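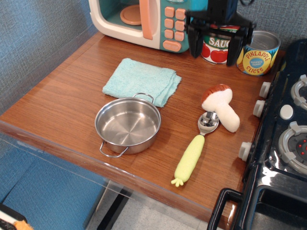
## Mudik open day: the kitchen bench

The two o'clock tour at Mudik was billed as "a robot makes lunch." Lunch was plastic, which spared everyone the allergy questions.

Saron Moges ran the bench. The day's job was to get a mushroom into the little steel pot, and the arm had managed it 43 times that morning, by her log. For us it stopped dead above the table with a fault on the screen: joint over limit. She hit the red button, waved us back behind the tape and read the log aloud, like a waiter going through the specials.

The mushroom is plush. The gripper kept closing, waiting for a resistance that a stuffed toy is in no hurry to offer, and the force check timed out. Fair enough - I've had Mondays like it.

What I liked was the reset. No one reached in until the power light was off, and Hamisi Chege, who was closest and plainly itching to help, got a look. Attempt 2 faulted as well. We were moved along to the gearbox room, where the coffee was.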